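3.2 Where soft toys are kept between washes

The second part of the household survey in Trimville asked parents how they store soft toys and how often they wash them. We visited 37 homes, all with at least one child under seven. The questions were prepared by Yaowalak Ruangrit and tested before in Wannasri, where the wording "toy box" had caused confusion. Many parents there understood it only as a closed chest with a lid. For Trimville we therefore used "the place where the toys stay at night".

The answers were less uniform than we expected. In 19 homes the toys stayed in the child's bed during the whole night. In 11 homes they were put in an open basket or box, and in the remaining 7 they were left on the floor or on a shelf. Parents who used a basket often moved it from room to room, and on cleaning days it was placed on the bed while the floor was washed (Figure 4). This habit is important for our question, as dust on the bottom of the basket can pass to the sheet. 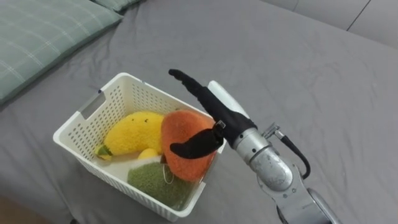 Figure 4. Plush toys in a white plastic storage basket on a bed.

Washing of the toys did not follow the washing of the bed linen. Sheets were changed on a fixed day in most homes, but toys were washed only after a visible stain or an illness of the child. Some parents said that they were afraid to damage the filling — a worry already reported by Rizk and Rees for the families in Stakport. Others did not know if the toy could go in the machine, because the label had been removed.

We did not ask about the water temperature. Kulap Sangkhawat suggested to add this question for the second round in June, together with one about drying time.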